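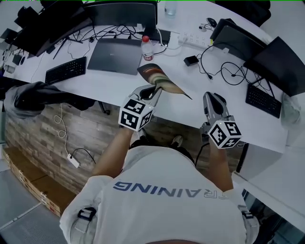

A white shirt with the word "TRAINING" across the back.

16/07/2022
By the Gosdale Junior Sports Page

Why do players warm up before a game?

If you have ever been to a soccer match early, before most of the grown-ups have found their seats, you will have seen the players already out on the grass, jogging and skipping sideways and swinging their legs like gates. It can look a bit silly (and it is fine to giggle), but there is a lot going on inside their bodies while they do it.

Let's start with muscles. Your muscles are the stretchy, meaty parts that pull on your bones and make you move. When you have been sitting in the car all the way to the game, they have been having a rest, and they don't need much blood. Blood carries oxygen, and oxygen helps muscles do their work. Once you start jogging, your heart beats faster and sends more blood to your legs and arms. After a few minutes your muscles really are warmer than before, and that's how the warm-up got its name!

Think of modeling clay. Straight out of a chilly cupboard it is stiff, and if you pull it hard it can crack. Roll it in your hands for a while and it goes soft and bendy. Your muscles aren't made of clay, of course, but they move more easily when they are warm too. Warming up can't stop every injury, but it can make some of them less likely.

Your brain gets a warm-up as well. Catching a few easy passes helps your eyes and hands work together, so the first hard pass of the game isn't such a surprise.

The under-nines at Dandeo Park warm up for some 7 minutes. They begin with a slow jog around the cones, then do high knees, then heel kicks, and then a game they call Zidik, which is a kind of tag where you have to hop whenever the coach claps. In April, when the mornings are cold, they play it twice, mostly because everybody begs to.

You can try a short one at home or in the yard. March on the spot until you feel a little puffed. Make big circles with your arms, forward and then backward. Do 5 gentle squats, holding on to a friend if you wobble. Finish with a few little jumps, landing softly with your knees bent, as quiet as a cat.

A warm-up shouldn't hurt. If something does, stop and tell a grown-up or your coach, even if the game is about to start and you really, really want to play.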